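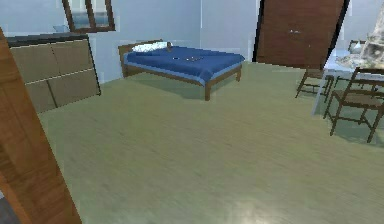

Wara bedroom cell: setup notes

I keep this README for anyone who inherits the simulated bedroom where we run the Wara mobile base. Start the robot on the open floor in front of the bed and table. I warm up for 700 steps before recording — shorter than that and the wheel odometry drifts.

Kaan Taşdemir fixed the chair collision meshes in October, so please don't re-export them! If the base snags on a chair leg, reload the scene and run check 7 again. Still stuck? Ask Gülizar Işık, she wrote the reset script.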